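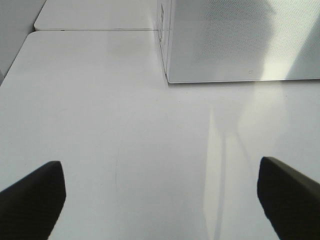

2. Method

2.1 Task and workspace

The task was to open the door of a domestic microwave oven, place a plate inside and close the door again. It was chosen by Sang Phí and myself after the drawer task proposed in the interim report was found to be too easy for the existing controller. All trials used a single arm with a parallel two-finger gripper, working over a white table surface. The table is glossy, and reflections move across it as daylight changes. No attempt was made to control this.

Two camera views were recorded: one from the wrist, looking out past the fingers, and one from a fixed position outside the arm's reach. The two streams were aligned in software by timestamp. Frames with no partner within the permitted interval were dropped before training.

2.2 Policies compared

Policy A received the wrist view only. Policy B received both views. The network, the learning rate and the number of updates were the same for both, and each was trained on the same set of 1,000 demonstrations recorded in August. The training code is a modified copy of the Trollance library, with the image encoder left as supplied. Joint positions were given to both policies as a further input.

2.3 Stages

Each trial was divided into 4 stages: approach, door, plate, close. A stage was scored as passed or failed by the operator, and a failed stage ended the trial. Scoring from the recordings was considered, but the plate is hidden by the arm for part of the third stage.

3. Results

3.1 Approach

Policy B was the more reliable in this stage. Policy A tended to stall when the gripper started far from the oven, with a large area of plain table in the wrist view. In these cases the predicted motion was small and changed sign from one step to the next. We attribute this to a lack of features near the fingers – the encoder has little to work with except the reflections, and these differ between recordings.

The fixed view has the opposite weakness. It shows the oven clearly at long range, but once the arm is in front of the door it also covers a good part of what the policy needs to see.

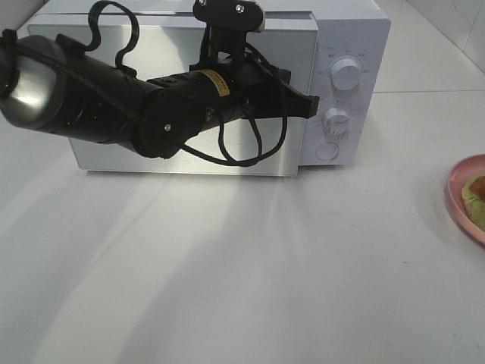 Hanging cables add to this problem, as they cross the pale door and shift with every movement of the wrist. Despina Xenos suggested masking the arm in the fixed view. We tried a simple mask on 2 short training runs and saw no improvement, although neither run was long enough to settle the question.

3.2 Door

Both policies failed most often here. The usual fault was a depth error, with the fingers closing short of the door edge. Policy B recovered from this more often than Policy A, generally by backing off and repeating the last part of the approach.

3.3 Plate and close

Few trials of Policy A reached these stages, so the two policies are not compared. For Policy B the remaining failures were mainly in the release of the plate – the gripper opened before the plate was level.

4. Further work

The masking test should be repeated with full-length training. Starting positions should also be fixed in advance, as ours were set by hand.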